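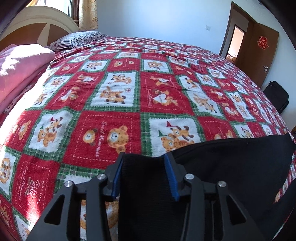

Pliage du linge sur le lit

Le pliage sur le lit est la manière la plus répandue, et à mon avis la plus agréable, de venir à bout d'une pile de vêtements propres quand on n'a pas de grande table. Je le pratique depuis toujours (ma mère aussi, et sa sœur encore plus !), alors je me suis portée volontaire pour rédiger l'article.

Surface

Un lit double fait très bien l'affaire. On le refait d'abord, on tire le couvre-lit par les coins, et voilà un plan de travail large et à bonne hauteur, enfin presque, car les grands se plaindront du dos. Les couvre-lits à carreaux ont mes faveurs : les lignes du motif aident à poser une couture bien droite, et un vêtement noir s'y repère tout de suite, ce qui n'est pas le cas sur une couette foncée. Anitha Sundaram, qui a relu cette section, préfère les draps unis. On ne s'est pas mises d'accord.

Le pantalon

C'est par lui que je commence. On l'étale en travers du lit, la taille d'un côté, les jambes de l'autre, puis on lisse avec le plat de la main en partant de la ceinture.

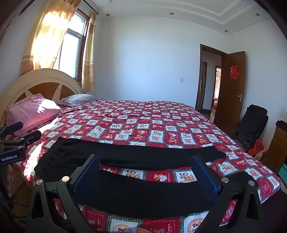 Pantalon noir étalé en travers du lit, taille à gauche, sur un couvre-lit à carreaux rouges et blancs.

Ensuite on rabat une jambe sur l'autre, on rentre la pointe de l'entrejambe et on plie en 2 dans la longueur, puis encore une fois, ou en trois si l'étagère est étroite. Dans la méthode dite de Brultside, on roule le tout depuis le bas : très bien pour une valise, un peu moins pour une pile, ça dégringole !

Les matières

Le coton se laisse faire. Les mailles côtelées, elles, reprennent leur forme dès qu'on les lâche, et je les plie toujours en dernier, sans serrer. Quant au polaire, il accroche les peluches, et un pantalon noir posé dessus les ramasse volontiers : gardez une brosse à portée de main.

Variantes

Osaze Jibrin plie debout, le vêtement coincé sous le menton, et ne touche au lit que pour empiler. Dans la variante Marinho, chaque personne de la maison a son coin du matelas, et chacun remporte sa pile avant le coucher.

Voir aussi : Repassage, Rangement vertical, Couvre-lit

Dernière modification : 08/06/2020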